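Cusel 宽边浅圆盘
Vindness 餐桌用品 / 盘与碟 / 圆盘

可选颜色：鲑粉、燕麦、雾蓝、橄榄灰
表面：哑光
形状：圆形，宽边，中间有一圈浅浅的凹面
单只出售，也可以混色搭配
退换：签收后30天内

先说喜欢它的地方

我们店里卖过不少盘子，深的浅的、方的圆的、花纹多到看不见菜的，都有。可是真正每天从柜子里拿出来的，说来说去还是这一种：一个圆，一道宽边，中间稍微低下去一点。Cusel 这只盘子就是这样的，样子简单到第一眼容易滑过去，用上几天以后才发现手总往它那里伸！

它最早是 Kimie Mizuno 画在一张包装纸背面的。她那时候想要一只能放一个水果的盘子，就放一个，一个梨，或者一个桃子，放在桌上等人回来吃。水果碗太深，单个水果放进去像掉进井里；甜点碟又太小，水果一站上去，碟子就看不见了。她画了一个圆，在里面又画了一个圆，旁边写了两个字："够宽"。后来的样品改了许多次，这两个圆的关系一直没有离开那张纸太远。

那张包装纸现在还夹在我们的订货本里，上面有一块油渍，正好在盘边的位置。

形状

盘边宽，略微往上抬。抬起来的幅度很小，平着看才看得出来，但是手指伸到盘边下面的时候马上就懂了：有地方可以扣住，端起来很稳。我们试过完全平的边，放在桌上好看极了，像一张剪下来的纸，结果每个人去拿它的时候都要先把它推到桌沿才拿得起来。也试过抬得更高的，端起来舒服，可是整只盘子看着就像汤盘了，东西放进去总觉得应该有汤。现在这个高度夹在两者中间，更靠近平的那一头。

盘心是一圈圆形的浅凹，边上有一道看得清的环。很多人问这道环有什么用，说它是装饰也行，我们自己最爱的是它给食物画了一个位置。切好的苹果片沿着环里面摆一圈，不用怎么摆弄就很整齐。蘸料如果流开了，也会先在环那里停一停（太稀的酱汁就别指望了，它还是一只浅盘）。圆滚滚的小东西，比如小番茄、蓝莓，放在凹面里会老实一些，端着走路的时候还是要看着点。

宽边本身也有用处。面包撕了一半可以搁在边上，茶匙可以搁在边上，果核、橄榄核、虾壳，都可以先靠边放着，中间还是干净的。Wakana Takagi 在店里吃午饭的时候，会把便当里不爱吃的胡萝卜一块一块排在盘边上，排完了再请别人来拿，这也算一种用法吧。

表面

哑光。光落在上面是散开的，看不到一块一块的亮斑，所以颜色显得很沉静，在窗边和在灯下都不刺眼。手摸上去有一点涩，像干净的鹅卵石。喜欢亮面盘子的人可能会不习惯，这个我们得先说清楚，买之前最好先想一想自己家里的碗盘都是什么样子的。亮面和哑光放在一起也可以，我们店里的早餐桌就是混着用的，只是混的时候让亮面少一点会比较好看。

哑光面有一件要留意的事：金属刀叉用力划过，有时会留下浅灰色的痕迹。多数可以用清洁膏擦掉，后面清洁那一段会讲。要在盘子里切牛排的话，请用别的盘子，我们自己也是用别的盘子。

颜色

颜色是 Joelle Awwad 定的，四个颜色她前前后后调了一整个冬天，店里到处都是贴着编号的小色片，连咖啡机上都贴过。

鲑粉。粉里带一点橙，往珊瑚色那边靠，饱和度压得比较低。说到粉色盘子，好多人脑子里先冒出来的是儿童餐具或者生日派对，这一只没有那么甜。它放绿色的东西特别漂亮，黄瓜、毛豆、牛油果、一小把芝麻菜，颜色一下子就跳出来了。放黄色和金色的水果也很好，梨、杏、芒果，暖色挨着暖色，看着就觉得是熟的。我们店里四个颜色都喜欢，但是如果只能带一只回家，多半的人会拿这一只（Joelle 会拿橄榄灰，她说她看粉色看够了）。

燕麦。最安静的一个，比白色暖，比米色浅。什么都能放，放白米饭和豆腐的时候会显得有点太安静，撒点芝麻或者葱花就好了。家里已经有很多白盘子的，从这一只开始比较容易搭进去。

雾蓝。灰蓝色，像阴天早上远一点的山。鸡蛋放在上面是最好看的，煎蛋、水波蛋、切开的溏心蛋，蛋黄的颜色在蓝底上亮得让人高兴！红肉放上去就一般，颜色会有些发暗。

橄榄灰。偏暗，偏绿，拿在手里感觉比别的颜色重一些，其实是一样重的。适合放奶酪、坚果、烤过的根茎菜，还有面包。屑掉在上面很明显，所以吃完一看就知道谁吃得最干净。

不同批次之间会有细微的色差，同一批里面也会有一点点。把它们叠在一起看边缘的时候最容易发现，分开放在桌上基本看不出来。如果您一定要几只颜色尽量接近，下单时在备注里写一句"请挑相近的"，Hiếu Ninh 会在仓库的窗户边上一只一只对着光挑。他挑得很慢，也很准，所以这样的订单会晚一点发出。

拿来放什么

说是浅圆盘，名字听起来用途很窄，我们用着用着就什么都往上放了。下面这些都是店里和家里真的常用的，没有特意为了写这一页去试。

早上：一片厚吐司，一个蛋，旁边一点水果。吐司放在凹面里，蛋靠着它，水果放在边上。厚吐司的四个角会刚好搭到环上面，悬空一点点，底下不容易闷软，这个好处是用了以后才发现的，当初画图的时候完全没想过。

下午：蛋糕、饼干、半个没吃完的橘子。宽边能让一小块蛋糕看上去像样很多，四周留着空，人就会慢慢吃。

晚上：配菜。主菜用大盘子，这一只放拌菜、泡菜、切好的火腿。几只不同颜色的摆在桌子中间，大家随手夹，桌子看起来很热闹。

没有吃的时候：放钥匙、放戒指、放晚上摘下来的手表。Chie Kuroda 在门口放了一只雾蓝的，进门先把口袋里的东西都倒进去。她后来又买了一只放在洗手台上，说这回专门放发夹。

还有画画的人拿它做静物。店附近有一间小画室，学生常来我们这里找盘子，他们挑盘子的眼光和别人不一样，要形状清楚、不反光、边缘的影子好看。哑光面正合他们的意，盘边抬得不高，影子是一道软软的弧。一只盘子，一两个水果，可以画一个上午。

关于水果，多说几句

因为这只盘子是为了放水果画出来的，我们对这件事有点过分热心，请包涵。

苹果放在盘子里要挑底部平的。苹果的底有几个小小的鼓起来的角，有的站得稳，有的一碰就歪。站不稳的那种，稍微转一转方向，让它靠着环的内侧，会好很多。红苹果配鲑粉色是一个很大胆的搭配，都在暖色里，颜色深浅差得够多，所以不会糊在一起。青苹果就更简单了，配哪个颜色都行，尤其是燕麦。

梨比较麻烦，也比较可爱。梨的上半身细，下半身重，立着放很有精神，可是桌子晃一下它就要晃两下。我们更喜欢让它侧着躺下来，柄朝着一边，圆的那头靠着盘心的环，就不怎么会滚。皮薄的梨放久了，挨着盘子的那一面会变软，每天帮它翻个身。要放软了再吃的西洋梨尤其如此，等它快好的那两天，把它摆在每天会路过的地方，按一按柄旁边的肉，有一点点软就可以切了。

桃子请务必单独放，不要叠。柿子倒过来放更稳。香蕉放在这只盘子里会伸出去两头，样子很滑稽，但是有人就喜欢这样。葡萄带着枝放在凹面里，盘边用来放皮，吃完直接端去厨房。

切好的水果在宽边上摆一圈，中间放一小碗酸奶，这个摆法我们从前没有想到，是一位客人写信来讲的，现在店里有客人来喝茶就这么端出去。小碗用 Charbonneau 的矮碗最合适，碗底坐进凹面里，四周留出一圈空。别的小碗也行，买之前先量一量自己家的碗底。

配什么桌子

浅色木头桌面最容易。木纹细，颜色淡，盘子的圆和颜色都能看得清清楚楚，鲑粉和雾蓝在上面尤其舒服。深色木头配燕麦和鲑粉好，橄榄灰会有点沉下去，喜欢暗调子的人会觉得刚刚好。白色桌面的话四个颜色都行，只是燕麦看着会偏黄，那是白色衬出来的。

玻璃桌面请加垫子，盘子放上去的声音有点大。我们推荐过 Ovix 的圆垫，薄，可以卷起来，颜色也不抢。铺桌布的话，素色的粗布最好。花桌布也不是不可以，Wakana 家里那块桌布上印满了柠檬，她把燕麦色的盘子往上一放，居然很好看，我们几个人都服气。

桌上同时放几个颜色的时候，有一个小办法：让其中一个颜色多一些，别的颜色少一些。比如鲑粉多一点，雾蓝点缀着来。平均分配也可以，就会更像儿童节，开心的场合正好。

清洁和保养

日常用温水、软海绵和普通洗洁精就够了。洗碗机可以用，放的时候和旁边的盘子隔开一格。

钢丝球不要用，百洁布绿色的那一面也不要用。

茶渍、咖啡渍、番茄酱留下的印子，先用小苏打加一点水调成糊，涂上去等一会儿再擦。前面说的金属划痕，用不含粗颗粒的清洁膏，拿湿布打小圈擦，擦完冲干净。第一次擦的时候在盘底试一小块，放心一些。

咖喱和姜黄是颜色最顽固的，尤其对燕麦色。吃完早点冲一冲，别放过夜。万一真的染上了，放在有太阳的窗台上晾一两天，颜色会淡下去许多，这个办法听起来像老人家的偏方，可是我们试过，管用。

不建议放进烤箱，也不要放在明火或者电炉上。微波炉我们同样不建议。冰箱可以，从冰箱拿出来以后等它回到室温再倒热的东西。

洗完立着晾。平着叠起来晾的话，盘与盘之间会留一圈水印，擦一下就没了，只是每次都要擦有点烦。

收纳

叠放没有问题，因为盘边抬得低，叠起来不占高度。叠得多的时候，中间垫一张薄布或者厨房纸，哑光面互相磨久了会有一块一块发亮的地方。Hiếu 的办法是把旧棉T恤剪成圆片，一层盘子一层圆片，很省钱，柜门打开的时候还有点好看。

抽屉收纳的，可以竖着插在盘架里。盘架的槽要稍微宽一点的那种，太窄的话宽边会卡住，拔出来的时候容易碰到旁边那只。

挂墙的人也有。我们没有配挂钩，市面上的弹簧挂盘架一般都能用，爪子上套一小段软管，就不会在边上留印。

我们是怎么挑的

第一批做了2,000只。到店以后一只一只看，看盘底平不平，看边缘有没有小缺口，看环的线条顺不顺，最后上架的是1,751只。没有上架的那些里，有许多只是颜色上有一个小点，或者环有一段浅了一点，用起来毫无影响，我们把它们放在店门口的木箱里便宜卖，标着"有点小脾气"。木箱里的盘子很快就被搬空了，常有人问什么时候再有，这要看下一批的脾气。

检查盘底用的是很土的办法：放在平的石板上，用手指轻轻按盘边，听有没有"嗒"的一声。有声音的就是不平。Chie 的耳朵最好，隔着半间屋子都能听出来，所以那几天她坐在收银台后面，我们按，她喊。喊到后来她说做梦都是"嗒嗒嗒"。

检查盘边靠手指转一圈，眼睛有时候会漏掉的小缺口，手指不会。检查颜色要在白天，窗户边，背对太阳。下雨天我们就不看颜色，只看形状，所以三月里有好几天进度很慢，请那时候等了很久的客人原谅。

也有挑漏的时候。收到以后请您也这样转一圈摸一摸，有不对的地方告诉我们，换一只就是了。

客人说的话

我们把来信里的几句抄在下面，征得了他们的同意，名字按他们的意思没有写。

"我先生说为什么又买盘子，现在他每天吃橘子都要用它，还跟我抢粉色的。"

"比我想的要浅，汤汁多的菜不行。放点心很好。打算再买一只橄榄灰。"

"收到的时候纸包得太严实了，拆了好久。盘子完好，谢谢。"

"颜色跟我手机上看到的差一点，真的那只更好看，更暖一点。建议去店里看。"

"我妈说这个盘子端着不烫手，因为有地方可以捏。她不轻易夸东西。"

第二句说得很准，我们也想再讲一遍：它很浅。带汤的、勾芡的、会流动的，请用深一点的盘子或者碗。要是您家里只打算添一种盘子，什么都要拿它装，那么这一只可能不是最合适的，我们店里有深一些的款式，来信问我们，会老老实实给您比较。

包装

每只盘子先用薄纸裹一层，再套一层瓦楞纸，立着放进箱子。全部用纸，没有塑料泡沫。箱子里会有一张小卡片，写着清洁方法，背面是 Kimie 画的那两个圆。卡片可以当杯垫用，撑不了几次就是了。

送礼的话可以备注，我们会换成布包，结打在上面。布有素色和细格两种，看当天剩下什么布，实在不能指定。贺卡可以代写，Wakana 的字最好看，她不在的日子由别人写，字就看运气啦。

发货和退换

工作日下午之前的订单，一般当天或者第二天寄出。混色订单和需要挑相近颜色的订单要多等一两天。

签收后30天内，没有用过的盘子都可以退换，原来的箱子还在最好，不在也没关系，包得牢就行。路上碰碎的，拍一张照片发过来，我们直接补寄，碎片不用寄回，收拾的时候请小心手。

颜色不合心意也可以换。有人换过两次，最后换回了第一次的颜色，我们完全理解，颜色这种事要放在自己家的桌子上才知道。

桌上的样子 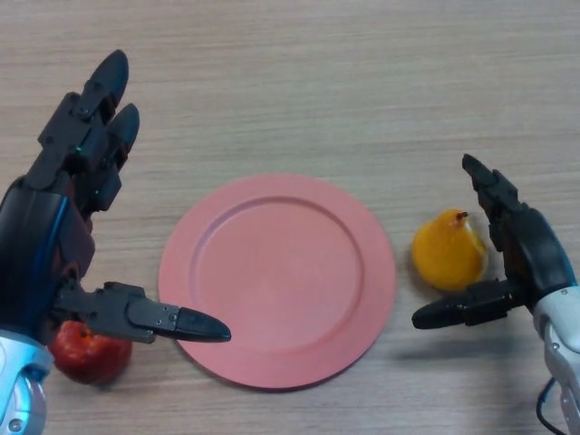 鲑粉色，浅色木桌面，旁边有红苹果。

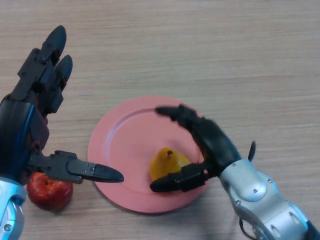 想亲眼看颜色的，欢迎到店里来。四个颜色都摆在靠窗的长桌上，可以拿起来，可以叠，可以把自己带的水果放上去试一试（真的有人带了一袋杏子来，试完分给我们吃了，非常甜）。上午的光比较冷，雾蓝最好看；下午快傍晚的时候，鲑粉最好看。如果只能来一次，我们会劝您下午来。

住得远的，可以先买色片。色片是和盘子同样表面做成的小方块，四色一套，寄回来可以抵扣，想留着也行，有人拿它压书，有人拿它放茶包。

下一批

下一批正在做，还是2,000只，四个颜色都有，鲑粉会多做一些。形状不改。有客人希望再大一圈，也有客人希望再小一圈，两边的来信差不多一样多，Kimie 看完以后说那就先不动了。大一圈的样品她其实做过，放在店里当果盘用，想看的话来了可以问，就在收银台左手边，上面多半堆着我们的收据。

新颜色 Joelle 在调，她目前只肯说是一个偏黄的颜色。色片又开始贴到咖啡机上了。

到货会在这一页的最上面写出来。想收到通知的，在店里或者来信时留一个邮箱给 Hiếu，他会一封一封写，不群发，所以有的人会早一点收到，有的人晚一点。收到以后不必着急，我们会给留了邮箱的客人留几天。

常一起看的几样

Charbonneau 矮碗：碗底正好坐进盘心，放酸奶、蘸料、一小把坚果。

Ovix 圆垫：薄，可卷，玻璃桌面和石头桌面用得上。

Cusel 深圆盘：同样的颜色，同样的哑光面，边窄一些，装得下汤汁。

四色色片：一套，可抵扣。

本页更新于2021年3月29日。鲑粉和燕麦有货，雾蓝剩得不多，橄榄灰要等下一批。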